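Journal > Machines > Chores

2026-08-05
by Beryl Gosling

Since I wrote about the Nivby laundry folder, which got through 21 towels before it gave up on a fitted sheet, people keep asking me when a machine will sew a button on. Mending is the chore I hate most, so I went looking. The nearest thing I found is surgical. Two robot instruments, a curved needle, black thread, and a practice pad with a row of stitches already in it.
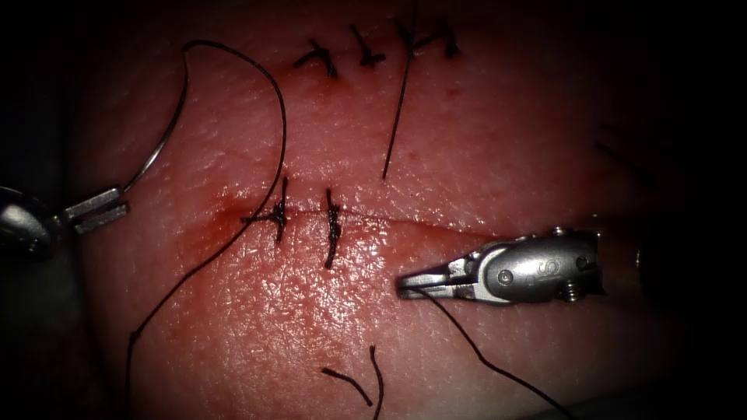

Juntunen wrote in to say stitching skin is the wrong comparison. Cloth slides around and skin mostly stays put, so a robot that can suture might still be hopeless with a sock.

I think that's fair, but the thread is the same problem in both. It's limp and it goes where it likes. My Enik vacuum has been beaten by one loose strand off the rug, and it cost me 39 dollars to get the brush replaced. So when I see small metal jaws holding a thread next to a curved, slippery surface, I pay attention.

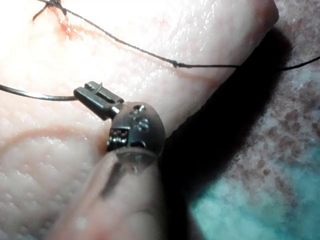

A hem is a simpler job than that in some ways, but a hem has to be cheap. Tondik wanted 854 dollars for an arm that only hands you pegs off a tray. I have 13 things in the mending basket and I'll be doing them myself this month. The gray cardigan first, then the pillowcases.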